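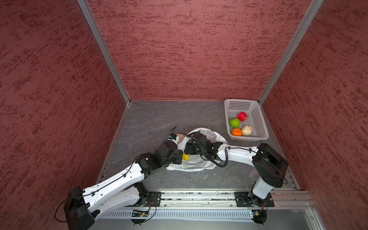

*Reading time: 2 minutes*

So for my second-year project I looked at whether a small accountancy practice can get its clients to send receipts in on time. I know, thrilling! But I did my placement at Mokoena, a two-partner firm in Seltau, and by the end of the first week I'd heard so much moaning about late paperwork that the topic more or less picked itself.

The firm does bookkeeping and tax returns for sole traders, mostly plumbers, hairdressers and a few cafés. Amr El Fassi, who supervised me there, let me go through the records for 262 clients (names taken out first, obviously). I wanted to know when their papers came in, how many times we had to chase, and how long each set of books took once everything was there.

My first guess was that the people with the messiest records would be the latest. Wrong! Some of the worst muddles arrived weeks early, and some lovely tidy spreadsheets turned up the night before the deadline.
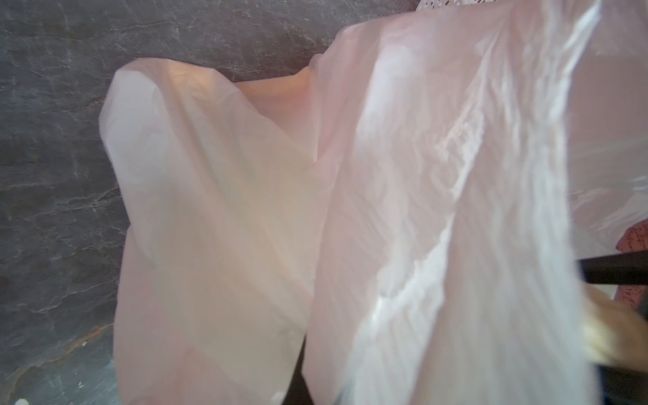
What did seem to matter was how we asked. The old reminder letter was 300 words long and the actual list of what to send was buried in the last paragraph – I had to read it twice myself. Amr and I cut it down to a short email with the list at the top, and we sent it in June, well before anyone was thinking about tax. I also tried moving a handful of clients on to Brisum, the receipt app the firm already pays for. The hairdressers loved it. The plumbers mostly rang me up to ask for their password.

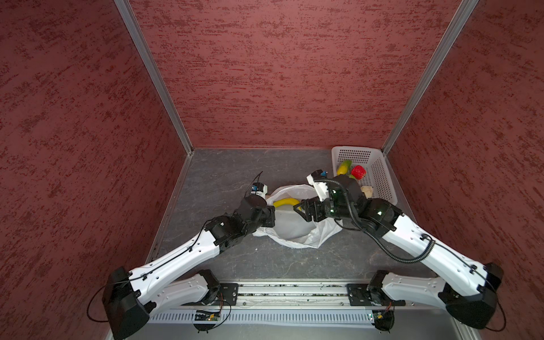

**Section 3: Problems and what I'd change**

The big weakness is that I wasn't there long enough to see a full tax year, so I can't say if the new email keeps working once people get used to it. I also chose the app group by asking who fancied it, and my tutor, Savvas Mavromatis, quite rightly pointed out that keen people were probably going to be prompt anyway. Next time I'd draw names at random.

I'd log phone calls properly too – mine are on sticky notes, and I still haven't typed up the last lot.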